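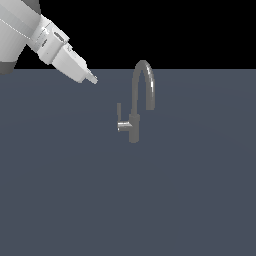 Anby Writers' Circle — Short Fiction

The morning the island of Trnka gave up its coins, my grandmother put on her good coat and walked down to the bank with a biscuit tin under her arm. She had 181 crowns in it, saved since the February of the great storm, and she meant to see every one of them counted.

The young clerk was ever so kind. He tipped them out, tapped at his screen and told her the money was in her telephone now, quite safe.

"And what does it sound like?" she asked him.

He thought she was joking, poor lad, and then he saw that she wasn't — so he slid one coin back across the counter, and she dropped it in the tin and rattled it all the way home.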